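Filed under: Opinion, Software and Control

The planner should say when it does not know
29/03/2019 - by Elikem Atinga

When I joined the Tendia project in June, I believed that grasping was our hard problem. I wrote a planner that gave every sweet on the table a score and took the highest one. It never refused. If all the scores were bad, it took the best of the bad ones, and the log looked exactly the same as on a good day.
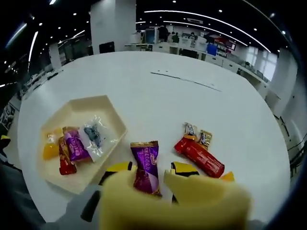 A purple candy held upright between the fingertips, with the tray behind it.

My opinion now is that a planner without a "no answer" output is an unfinished planner. People in our field spend months to raise the success rate by a little. Few of them ask what the software does with the remaining cases. In our set of 2000 trials, 38 failures came from one cause: the perception gave a pose for a shiny wrapper with full confidence, and the planner trusted it.

The controller cannot repair this. It receives a target and it goes there, as it should. I have seen colleagues add seven special rules into the control loop to catch bad targets, and after that, no one dared to touch the loop again. 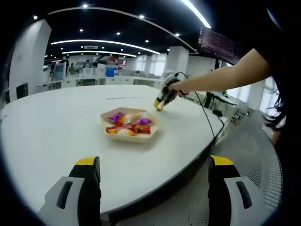 The uncertainty must travel with the pose, from the first module to the last one. This makes the interfaces uglier - I admit it. Our message type became twice as long and Dela Korletey, who maintains the tooling, was not happy with me for a week. But now we can open a log and see where the doubt began.

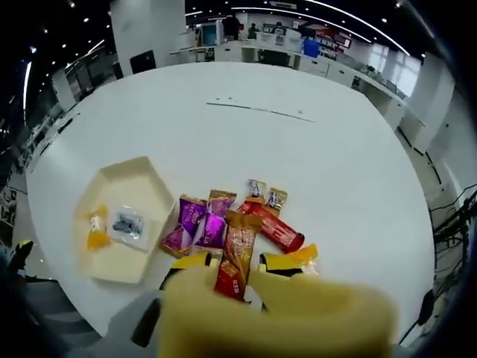 Crimped end up: a gold-and-red bar in the yellow fingers.

I would also like that papers report refusals as a separate number. A system which stops and asks is cheaper to live with than one which guesses, even if its table of results looks weaker.

Comments (3)

graspnotes: Agree on the interfaces. Our team at Midis did the same and the replay tool became useful for the first time.

T. Obradović: And who sets the threshold for refusing? You moved the guess to another place.

Elikem Atinga: Yes, partly. But it is now one number in one file, and I can argue with you about it.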